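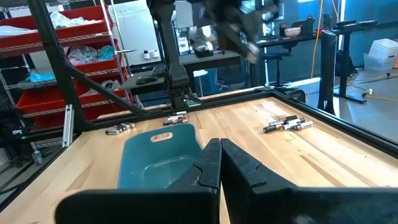
Nondley has put out version 3 of its control and planning software for two-armed robots, and the good people who have been waiting on it since July can finally stop refreshing the download page. The new release went up on November 28, 2018, and it brings a reworked grasp planner, a calmer way of handing motion commands to the arms, and a long list of smaller repairs that will mean a lot to anybody who lives with this software day in and day out. The job the team has leaned on most while getting it ready is a humble one: cylindrical batteries lying in small groups on a wooden tabletop, with a teal plastic bin to put them in. It looks like the sort of chore you would give a patient child on a rainy afternoon, and it has kept a room full of grown programmers busy for the better part of a season.

The trouble with batteries is that they like company. When several of them lie side by side, the older planner tended to see one wide object, and it would happily send the fingers down over the whole bunch. Version 3 looks for the long edges first and works out where one cylinder stops and its neighbor starts before it proposes any grasp at all. Then it ranks the grasps by how much room the fingers have on either side, so the ones on the outside of a group usually go first and the crowded ones in the middle wait their turn. Shiny casings are still a headache, and the release notes are frank about that. Where glare hides an edge, the planner now marks the spot as uncertain and asks for a second view from the wrist camera, which costs a little time but saves a good many pinched tabletops.

The numbers that came with the release are modest and pleasant to read. Over a test set of 1000 picks, the old planner needed a second try 300 times, and the new one needed it 73 times. Both ran on the same arms with the same fingers, and the picks were drawn from the same collection of layouts, so the comparison seems a fair one. Nondley does add that every one of those layouts used batteries of a similar shape, and that folks sorting bottle caps or bolts should run their own trials before getting too excited.

The second big piece is a scheduler called Cunden, which decides which arm may move where when both want to reach over the same patch of table. Until now the software kept things safe by making one arm stand still while the other worked, and that was fine, if a bit like watching two very polite people at a doorway. Cunden divides up the space over the table by time as well as by place, so one arm can be on its way back from the bin while the other is already heading out. If either arm falls behind its plan, the other slows down to match — it doesn't stop dead, the way it used to, with that little shudder so many users have written in about over the years.

There is a nice bit of tooling in the box, too. The replay viewer, which used to be a separate download and a bear to install, now opens from the main window. You can scrub back through a run and see the camera view, the planned path and the path the arm really took, all on one timeline, and you can pin a note to any moment for a coworker to find later. The Sukmont plug-in, which many labs use for labeling grasps, works with the viewer as before, though its settings file has to be converted once. The converter is in the tools menu and keeps a copy of the old file.

Anyone still running the Dimaculangan driver package should hold off for the moment. It talks to the arms through the old command format, and the new motion layer won't accept it. An updated driver is in testing, and Nondley is asking people not to mix versions in the meantime, however tempting it may be. Everybody else can upgrade in place, and saved calibrations carry over — all the same, a fresh wrist camera calibration is recommended before the first long run. The release is free for current license holders, and the full notes are on the download page along with the battery layouts used in the tests.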